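About Cendbridge

Cendbridge writes control and perception software for robot arms that pick, sort and place small goods. We sell software and integration support. We do not build arms, grippers or cameras, and we do not resell them.

The company started as the tooling group inside Serrano, a contract integrator, where each new cell was getting its own calibration scripts, its own log format and its own way of failing. The group was asked to write one stack that all cells could share. When Serrano moved out of software, the group left with the code and a support contract for the cells already running it. That contract is still active.

What we make

Birau is the motion and grasp planner. It takes a target pose, a gripper model and a collision map, and returns a timed joint trajectory or a refusal with a reason code. Refusals are logged at the same level of detail as successful plans. The default planning budget is 600 milliseconds. If no valid path is found within the budget, Birau returns control to the task layer, which can retry with a different approach angle, skip the item or stop.

Lorora is the perception package. It locates containers and parts from wrist camera images and reports a pose with a covariance. The covariance matters more than most customers expect at first. Birau uses it to widen clearances, so a poor estimate gives a slower and more careful approach, and a very poor one gives no approach at all.

Both packages run on a standard Linux workstation. A shared tool, installed with either one, handles hand-eye calibration, recording and replay. Any recorded run can be replayed against a new build without an arm attached.

How we test

Every change is replayed against our regression set, which now holds 1,643 recorded runs. A change that alters the outcome of any run is held until an engineer has looked at the difference and signed it off. Most differences are harmless: a path that bends the other way around an obstacle, or a grasp taken from the opposite side. The rest are why we keep the set.

Replay does not cover contact, so release candidates also run on hardware. The bench suite has 136 cases. Container cases make up a large share of them, covering rim detection, wall clearance and placement near corners. 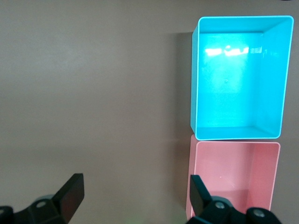
Glossy plastic gets its own group of cases. A specular highlight on a bin floor can look like a part to a segmentation model, and a pale rim can drop out against a bright background. Lorora fits the container geometry first and only then looks for contents inside it, which removes most false detections of this type. Those that remain are tracked by name in the release notes.

Who we are

Yareli Mendoza leads engineering and approves each release. Planning and perception are separate teams with a common test group. Engineers rotate through customer support, and the person who answers a ticket has commit access to the code in question.

Releases go out on a Wednesday. Support requests should include the run recording, the calibration file and the version string from the log header.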